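Keeping oranges and other citrus through the winter

Citrus is cheapest when it is sold in quantity, and most of us buy more of it in February than we can eat in a week. A net from the market or a full box from a wholesaler is good value only if the fruit at the bottom is still fit to eat when you reach it. The notes on this page deal with sorting, storing and using up oranges at home, with a little on lemons and limes at the end.

Choosing the fruit

Weight tells you more than colour. Pick up two oranges of the same size and take the heavier one, which will have more juice in it. A light orange with a thick, puffy skin has often been picked a while and has started to dry out inside.

Small dark specks on the peel are usually harmless. So are patches of rough brown scarring, which come from the fruit rubbing against a branch in the wind. What you want to avoid is any soft spot, particularly around the stem end, and any damp patch on the skin. Press gently all the way round with your thumb. If the peel gives and does not spring back, leave it in the shop.

Nets are harder to check. Turn the net over and look at the fruit in the middle, then smell it. A musty smell means one has gone already, even if you can't see which.

Sorting when you get home

Do this the same day. Fruit left in a tied net or a plastic bag sweats, and mould spreads quickly from one orange to its neighbours.

You need a shallow tray, a dry tea towel and somewhere flat to work. The lid of a box of printer paper will do, or the cardboard trays that tinned drinks come in. Low sides are better than high ones, as you can see everything at once and don't have to dig.

Tip the fruit out gently and go through it one at a time. Sort it into three lots:

Sound and firm. These are for keeping.
Marked, slightly soft or with a nick in the skin. Eat or juice these within two days.
Mouldy or leaking. Throw these out, and wipe anything they were touching.

A thin dusting of green or white mould can't be cut off safely on a soft fruit like this. Put the whole thing in the food waste.

Don't wash the fruit you are keeping. Water left in the dimples of the skin shortens its life. Wash each one just before you use it. If something has leaked on the others, wipe them with a barely damp cloth and dry them at once with the tea towel.

The storage tray

Once sorted, the sound fruit goes back into a clean tray in a single layer. Small gaps between the oranges are ideal, but if you are short of room they can touch. What they shouldn't do is sit two or three deep, where the lower ones bruise and you never look at them.
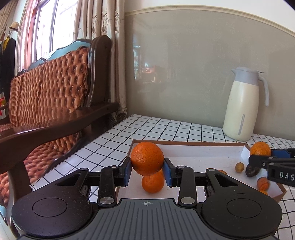
Take out scraps of peel and broken pieces as you come across them. Peel goes mouldy faster than whole fruit, and a bit left under an orange will mark the skin above it. The same applies to segments dropped by children, old leaves and anything shrivelled. Keep a bowl beside you for the waste and empty it when you have finished.

If you are using cardboard, line it with a sheet of plain kitchen paper. Change the paper when it gets damp or stained. A cardboard tray lasts a season if it is kept dry; when the base goes soft, flatten it for recycling and start another.

I used to use an enamel tray by Marchetti, which looked better on the side, but the fruit sat in its own moisture and I went back to cardboard. A wire rack placed inside the metal tray would have solved that. Wicker works well too, although it is a nuisance to clean once something has burst in it.

Where to put it

For fruit you will eat within a week, room temperature is fine. Keep the tray out of direct sun and away from the cooker, the kettle and the top of the fridge, all of which are warmer than people think.

For anything longer, use the fridge or a cold room. Oranges kept loose in the salad drawer will usually last 3 weeks and sometimes longer. Put them in without a bag, or in a net, so that air can get round. An unheated porch or a garage is suitable as long as it stays above freezing and you don't have mice. Cover the tray with a tea towel in either case to keep the dust off — not with cling film, which traps the damp.

Keep citrus away from apples, pears and bananas if you can. They give off ethylene gas, and the fruit near them ages faster. Onions and potatoes should be elsewhere too, partly for the smell.

Checking

Look through the tray twice a week. It takes a minute. Turn each orange over, feel for soft places and move the tired ones to the front to be eaten first. My neighbour Latrice Achterberg puts a rubber band round anything that needs using that day, and I have copied her.

Be careful how you lift them. Dropping an orange even a short way onto a tiled worktop bruises it under the skin, where you won't see it until the flesh has gone brown. Pick up the fruit with the whole hand and set it down again instead of rolling it. If you are clearing a tray with someone helping, take an end each so you are not reaching over one another.

Worktops and tables with tiles need a wipe after a citrus session. Juice is acidic and will slowly wear cement grout if it is left to dry there. Use warm water with a drop of washing-up liquid, rinse, and dry along the joints. Don't use vinegar or lemon juice as a cleaner on grout, for the same reason. Marble and other natural stone need even quicker attention.

Using up the soft ones

Juice. Roll the orange under your palm before cutting, with light pressure, to loosen the flesh. Warm fruit gives more juice than cold, so take it out of the fridge an hour beforehand. Freeze what you don't drink in ice cube trays, then bag the cubes.

Zest. Wash and dry the fruit, grate only the coloured part and freeze it flat in a small bag. You can break bits off as needed. Stop when you reach the white, which is bitter.

Dried slices. Cut them thinly, blot well on both sides and dry on a rack in the oven at 100 degrees for 3 hours, turning them every half hour. Ovens vary, so begin checking after two hours. They should be leathery with no wet centres. These are for decoration or for putting in tea.

Candied peel. Cut the peel into strips, boil in fresh water for 20 minutes and drain. Repeat once. Then simmer in equal weights of sugar and water until the strips look clear, and dry them on a rack overnight. They keep for weeks in a jar.

Marmalade is the obvious answer for a large amount, but it wants firm fruit with plenty of pectin. Old oranges often give a runny set. Adding the juice and pips of a lemon, with the pips tied in muslin, helps a good deal.

Dried-out fruit

An orange that has gone hard and light isn't necessarily bad. Cut it in half. If the flesh is pale and dry but smells clean, there may still be zest worth having, though the juice has gone. If it smells of wine or the centre is dark, throw it away.

Lemons and limes

Lemons keep longest of all if they are put in a sealed box in the fridge, which is the opposite of the advice for oranges. Limes lose water quickly and are best treated in the same way. Limes turning yellow or slightly brown on the outside are often still good inside, so cut one before giving up on the rest.

A cut lemon should go face down on a saucer, in the fridge, and be used within three days. Imani Baptiste wrote to ask whether cut halves can be frozen. They can, but they go limp when thawed and are only good for squeezing. Slices freeze better. Lay them out on baking paper, freeze until hard, then put them in a tub and use them straight from frozen in drinks.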